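Workshop tips: what I brought home from the Luvside open day

The robotics workshop at Luvside had its doors open on 27 Aug 2025, and I went mostly for the hand-held gripper demonstration. Visitors could try one for themselves at a table. Most of what I wrote down applies to any small workshop.

Clear the table first. The demonstrators put everything away before each new task – tape, pens, cups, the lot. I now do the same before gluing or measuring.

Watch the light. A pale tabletop under a strong lamp gives you a white patch where small screws and pencil lines get hard to see. Move the lamp to one side, or lay down a gray mat.

Open wide, then close slowly. Start with the jaws well apart, line up both sides, and bring them in together. It works the same way with pliers and bar clamps.
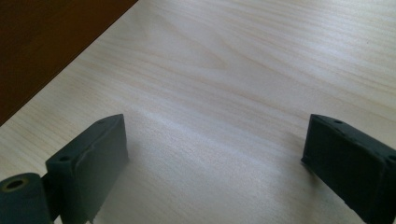 Sibel Demirtaş wrote in to say that she went to the same open day and would add one thing: check the screws on any gripping tool before you start, and again after 60 squeezes. Hers had worked loose by then and the grip pulled to one side.

I have added that to my list. A drop of removable threadlocker helps on metal parts, but keep it off plastic, as some kinds will crack it.

For printed jaws, knock off rough edges with 700 grit paper, used wet. Go lightly on the gripping face – a little texture there holds better than a polished surface.

The next open day is in September, at the MacLeod building. Parking is at the back.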